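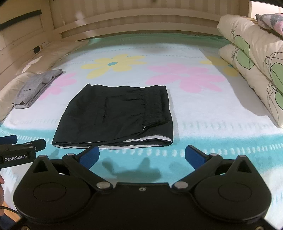 Folded shorts on the blanket, pads wide open. I check the gap before every run.

How I set up and look after my hand-held grippers for folding work

I've been putting off writing this one because it's mostly small fiddly stuff, but enough of you asked after the Kusport page that I finally sat down with a coffee and did it. I use two hand-held grippers, one per hand, each with a camera looking down over the fingers. I record myself handling clothes on a bed, and those recordings go into a project I call Nadness. My log says 2,347 picks so far, which sounds like a lot until you try to find the good ones!

You'll need: a small screwdriver that fits your screws properly, a lint-free cloth, a cotton swab, a soft brush, and a table with good light. I keep all of it in an old Bravska pencil tin.

Step 1. Power off and unplug

Take the cable off before you touch anything else. I once skipped this and spent an evening wondering why my zero point had moved (I'd been squeezing the fingers by hand while the thing was still logging. Don't be me).

Step 2. Clean the pads

Black cotton is the worst for this. Fleece is a close second, and if you work on a fleece blanket like I do you get both at once. Lint builds up on the pads and they start to slide, especially on thin stuff. Brush first, then wipe with a barely damp cloth, going from the base of the pad out to the tip. Let them air dry. I do this after every 95 picks, and sooner if I catch a shirt creeping out of my grip.

No alcohol on mine, please. I tried it on an old pair and they went shiny and useless.

Step 3. Check the pivots

Hold the body still with one hand and wiggle each finger sideways with the other. A tiny bit of play is fine. If one finger moves more than its partner, go over the screws you can get at and snug them up a quarter turn at a time, then wiggle again. Go easy! Too tight and the finger drags on the way back, and you'll feel it in your wrist within an hour.

Brush around the pivots while you're there. Threads love to wind themselves in where the arms meet the body, and a swab gets most of them out.

Step 4. Open and close

Open all the way, close all the way, 3 times, slowly. Both pads should meet flat in the middle. If they meet off to one side, go back to step 3 before you start poking at software. Then plug in and set your zero with the pads just touching. My notes from the Honkanen build say to zero with the fingers open, and you can, but I get steadier numbers doing it closed.

Step 5. Look at the camera picture

Wipe the lens, then bring up the view on your screen. You want the pads and a decent amount of bed beyond them. A wide lens bends everything near the edges, so don't panic if your headboard looks like a banana. Watch for glare on the pads too. If I see any, I move the lamp and leave the camera alone.

Step 6. Try it on something real

I test on a folded piece of clothing, never a block or a bottle. Cloth shows you things a hard object won't. Come in low, close until the fabric bunches a little between the pads, and lift slowly.

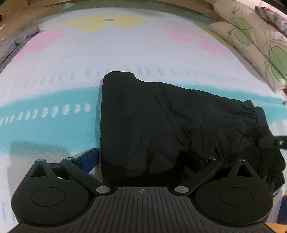 Test pick with black cloth between the pads. Check for lint while you're in this close.

Hold for a slow count of five. If the fold slips, it's usually lint (step 2). If it twists, I look at the pivots again (step 3). If it holds, put it down gently, let go, and do the same with the other gripper.

I do 2 good lifts per gripper and then start recording. The whole routine takes me as long as it takes the kettle to boil and the tea to go cold. Next page I'll get into storing the cables, which I'm still doing badly.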